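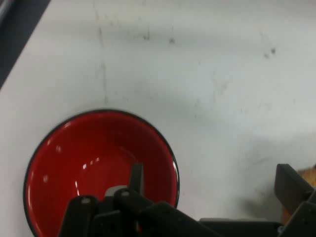
Pastesstead Test Kitchen - Household Chore Cell, Pre-Run Check
Unit: Illik arm, two-finger gripper
Checked by: Montserrat Sepúlveda
Time: Sunday, before first run

1. Emergency stop, both buttons
OK.

2. Tabletop clean
Marked. Smudges and gray streaks on the white surface. Wipe before the table-clearing task.

3. Bowl
OK. Red with black rim, nothing in it.

4. Gripper fasteners
Torque check due at 2,969 cycles. Not done yet - book with Trirnside.

5. Grip force limit
OK, set to 30 percent.

6. Person within reach during run
Not allowed. Stay behind the line.

Comments
Bowl pick passed 84 times last month with over 2 hours of supervised running. Fine for clearing one dish at a time. I would not sign it off for stacking or for wet dishes. Aguirre wants it left alone overnight - no, not until item 4 is closed.

Status: supervised use only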